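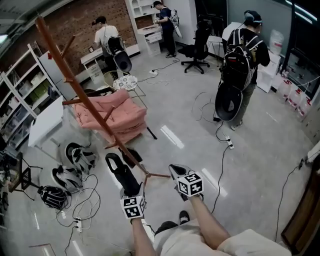

Coat rack in front of the pink armchair, February 25, 2022

Re: [Stokaver-rooms] Coat rack, armchair, side table

> The Lukton rack is listed for the back room on the inventory, but I last
> saw it out on the floor by the armchair. Is it staying there? If it is,
> I would like the dimensions and the base type so I can redo the plan.
> Same question for the small round table.

It can stay near the armchair. Entry for the plan:

- Coat rack: brown wood, angled pegs, three-legged base. Height 2 m less a few millimeters. Allow a circle 57 cm across for the feet.
- Armchair: pink upholstery, thin dark legs. Position unchanged.
- Side table: round, black-and-white patterned top, thin metal frame. Keep it behind the armchair.

The rack leans in the picture. Please draw it upright. A three-legged base on a glossy floor will slide if all the coats go on one side, so I would fit felt pads under the feet only if they are the rubber-backed kind. Bistero stocks them; the plain ones we bought in July are too slick for this floor.

The clear gap between the armchair and the white shelving should be 107 cm on the plan. I have not measured it again after the last move – treat the number as provisional. The beige and pale green storage boxes stay on the shelves, and the white table stays in front.

One more item for the floor list: the white power strip and its cables are on the walking side of the rack. If the rack position is fixed, the strip can go along the wall in a Kiani channel, the 2 m length. I would do that before the plan is printed.

The old drawing still shows the rack with four feet. Please replace the symbol too.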